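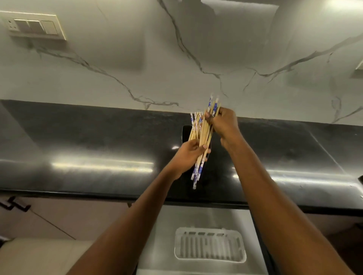

Posted by Schumacher
Last updated: April
2 min read

Northern walkingsticks are common in the oak woods at Urnivwood, but it took me 14 visits to find one. They feed mostly at night and hang still during the day. I had been checking trunks at noon, which was the wrong time. Now I go after 9 p.m. with a flashlight and look at the leaf edges – low branches first.
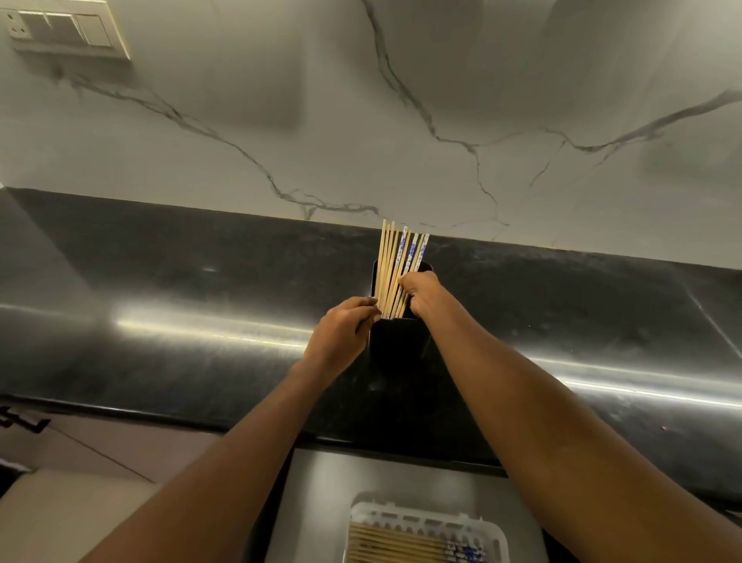
Walkingsticks hatch in spring from eggs that look like small seeds. The female just drops them, one at a time, and they land in the leaf litter. The young are green at first and many turn brown later. The adults are thinner than you might expect. Put one in with the plain tan chopsticks in that black holder and it would be the skinny one, with legs. I walked 600 yards of the Drurkik trail last August and found most of mine on oak and hazel.

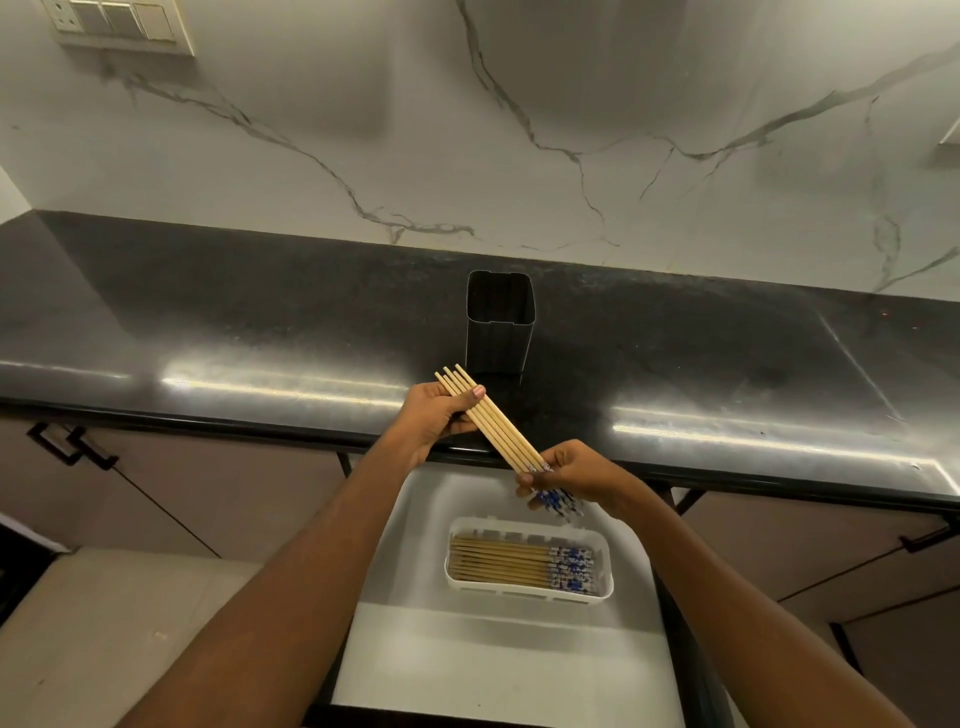
Tavard commented: We get them on black cherry too, and the young ones seem to stay low. Try the hazel before the oaks are fully out. I leave the leaves under mine alone all winter.

Blog > Insects > Walkingsticks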